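Set Times Should Be Published, and Kept
Parveen Magsi
December 2021

The printed time on a concert ticket tells the buyer when the doors open. In some towns it tells the buyer when the first act starts. In a few rooms it refers to neither, and the person at the box office will say so if asked. I think small venues should publish a set time for every act on the bill, on the day of the show at the latest, and should treat that time as part of what was sold.

The usual objection comes from promoters. If people know the headliner goes on at 9:40, they arrive at 9:30, the opening act plays to an empty floor, and the bar loses two hours of sales. Both effects are real. The question is how large they are, and whether the present practice is a fair way to deal with them.

Last year I began keeping a log of club shows, mostly at Bivside and at Cheema, with a smaller number from the back room at Dridard. It now holds 376 sets. For each one I wrote down the announced start, if there was one, and the time of the first note as shown on my phone. I did not log soundcheck noise or spoken introductions. Shows at which I came in after the start were dropped. 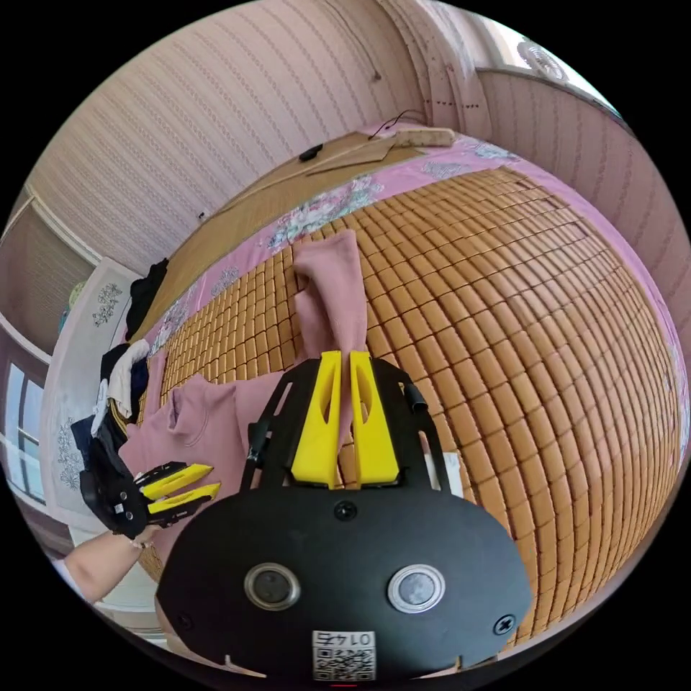 Of those sets, 96 had a time announced in public beforehand. The rest had only a door time or a single time for the whole bill. Where a time had been announced, the act was far more likely to start close to it. I do not claim that the announcement caused this. A room that is run well enough to post a schedule is probably run well enough to follow one. Still, the result argues against the idea that club shows are too unpredictable to schedule in public. The stage crew already has a schedule. It is taped to the side of the monitor desk, with line check, set length and changeover all written in. The audience is the only group in the building that has not seen it.

The bar argument deserves a direct answer. A person who waits from 7:00 to 9:40 without knowing how long the wait will be does buy drinks. That person may also skip the next show. Parents paying a sitter by the hour, people with early shifts, and anyone whose last train leaves before midnight all have to work out whether the evening is possible. With no times to go on, many of them decide that it is not. A venue can measure what it sells to the people who came. It has no figure for the ones who stayed home, and so that loss never enters the discussion.

The opening act is a harder case. I have played in that slot, and a thin room is unpleasant. But holding people in place by keeping them uninformed does little for the band. Much of that crowd stands in the lobby and talks. A better fix is to shorten the gap. Most changeovers in my log ran past 40 minutes when the two acts did not share a drum kit, and they were much shorter when they did. A shared kit, a shared bass cabinet and a fixed input list would allow the opener to start later and play to more people. Bivside moved to this arrangement in October and the early sets there are better attended than they were.

Software is sometimes offered as the answer. Cheema uses a scheduling product called Gridance, which can push the running order to a public page and update it when the stage manager marks a delay. It works. It also gets switched off whenever a touring party asks for that, and this happens often. The tool is not the limiting factor. A sheet of paper on the front door would do the same job for a room that holds a few hundred people.
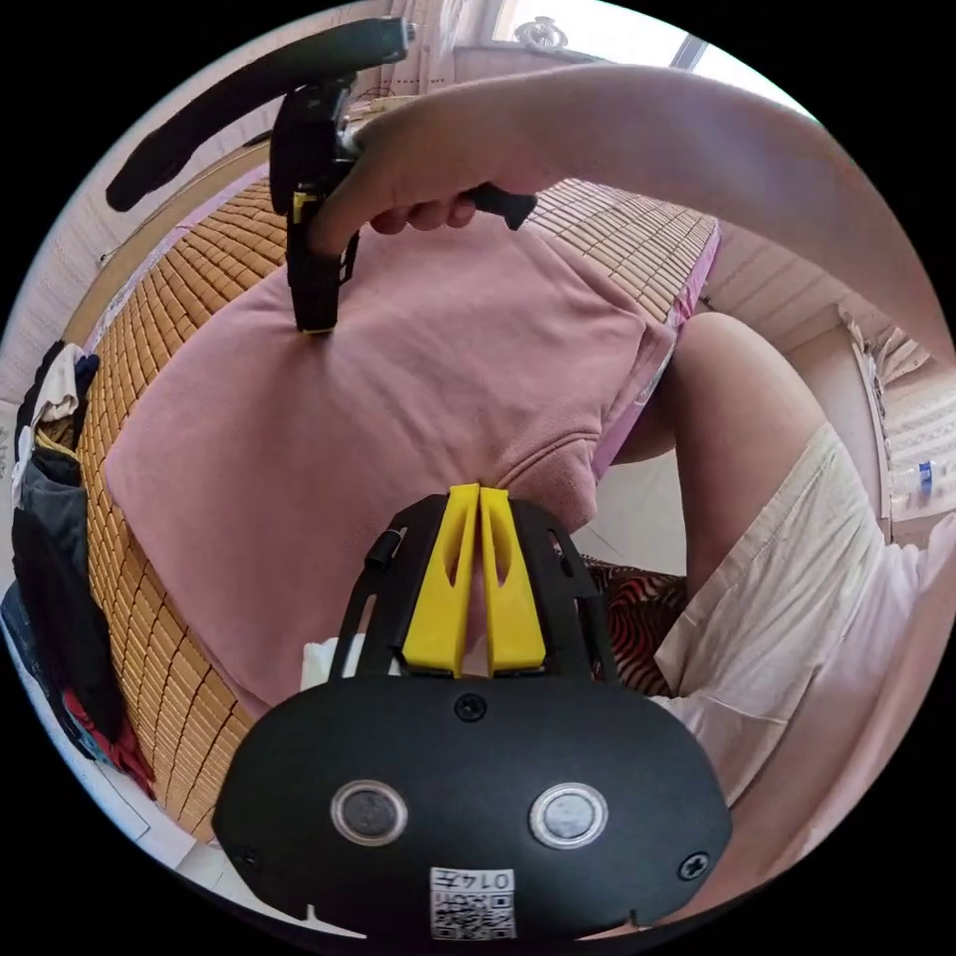

Pink towel on a bamboo mat.

What I would ask for is modest. Post the times by noon. Include the end time, as curfew is already fixed in the permit and no secret is being given away. If the running order slips by more than 15 minutes, change the posted times and leave the old ones visible. Put the same information on the ticket page and at the door, so that a person with a dead phone can read it.

I would stop short of refunds for late starts. Vans break down, borders are slow, and a singer who needs another half hour should have it. The point of posting a time is to make the delay visible when it occurs. Under the present system a set that starts an hour late is recorded nowhere, and a manager who wanted to find out which nights run late, and with which crews, would have to stand in the room with a notebook as I do.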